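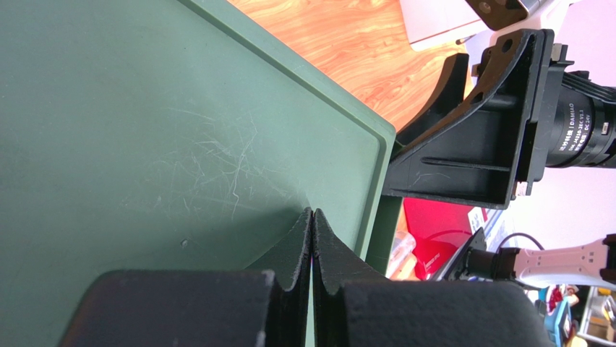

Jeux de données / Fiches descriptives

Corpus Trandevent – relevés des registres de marché, version 3

Le corpus Trandevent rassemble la transcription de 2655 notices tirées des registres de placiers de la commune de Trandevent. Chaque notice correspond à un emplacement attribué à un marchand pour une journée de vente. La présente fiche en précise le contenu, les conventions et les conditions de réutilisation. Elle remplace le fichier LISEZMOI joint à la version précédente.

Contenu du dépôt

Le fichier notices.csv contient l'ensemble des transcriptions, à raison d'une ligne par notice. Le fichier marchands.csv propose une forme normalisée des noms de personnes. Le fichier lieux.csv donne la liste des places et des rues citées. L'encodage est UTF-8, le séparateur est le point-virgule.

Champs principaux

id_notice : identifiant stable, conservé d'une version à l'autre.
date_vente : date portée au registre, au format AAAA-MM-JJ.
denree : désignation d'origine, orthographe respectée.
droit_percu : montant acquitté, en centimes.
observation : mention marginale du placier, le cas échéant.

Conventions de transcription

Les abréviations sont développées entre crochets droits. Les passages illisibles sont signalés par trois points d'interrogation. Les ratures ne sont pas restituées – sauf lorsqu'elles modifient le droit perçu. Les noms relevés dans le registre Zudard suivent la graphie de la première occurrence.

Lacunes connues

Presque 200 notices ne comportent pas de montant. Le registre Brivance s'interrompt en juillet et reprend sous une autre main, avec une numérotation des emplacements différente – la concordance n'a pas encore été établie. Cinq feuillets du fonds Yousafzai restent à collationner. Les totaux annuels calculés à partir du fichier ne doivent donc pas être tenus pour définitifs.

Réutilisation

La réutilisation est libre sous réserve de mention de la source et du numéro de version. Les corrections sont à adresser à Milovan Hoxha, responsable du corpus, avec indication de l'identifiant de notice.

Dernière mise à jour : 19 février 2004

3 partages – 5 commentaires

À consulter également
Registre Zudard : table des denrées
Fonds Yousafzai : état du classement
Brivance : plan des emplacements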